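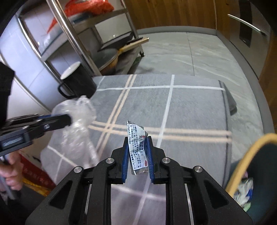 Open Day at the Lerorstead Dog Training Center

Went out to Lerorstead on 28 March 2024, their spring open day. Quick notes before I forget, sorry for the mess.

Parking was bad. One field, one gate, everybody's dog barking at everybody else's from the back seat. Got there before ten and still ended up by the ditch. Entry is free but they ask you to sign up for a time slot, and 346 people had done that by the morning. Felt like all of them were in the coffee line.

First talk was Pramila Prajapati on dogs and small kids. Best thing of the day by far. She had a list of the early signs people miss – lip licking, turning the head away, yawning when the dog isn't tired, going stiff. Her point was that a dog who growls is doing you a favor, so don't punish it for that. Get the kid out of its space and work out what went wrong. Barn seats 50, plenty more standing at the back. No mic, so I lost some of the questions.

Then the kids' session in the small ring. Ignacio Ulloa ran it with Guerra, an old brown mix with a gray muzzle who has clearly done this a hundred times. Kids learn to stand still, hold out a hand low, and wait. If the dog walks off, that's it, no chasing. One boy waited for ages and Guerra just lay down next to him. Lots of phones out.

Skipped the agility demo, went to see the kennels instead. Cleaner than I expected and a lot quieter. Each run has a door at the back so the dogs can get away from visitors. Cremilda Trindade took our group around, she handles intake. Dogs stay two weeks before anyone tries them with childern, longer if they came from a rough home. She wouldn't be pushed on which breeds are "good with kids" and somebody asked three times.

Lunch was a veggie wrap, fine, overpriced.

Afternoon I sat in on the puppy class for a bit. Jianhua Yin teaching. Handling paws and ears, swapping toys for treats, short turns, then a nap. Owners needed more correcting than the puppies did. Family course is $200 for six weeks, next one starts in May and they said its filling up.

Missed the vet Q&A completely, wrong barn. If anyone took notes please send them to me.

Bring boots if you go. And your own water bowl, the ones by the gate were empty by noon.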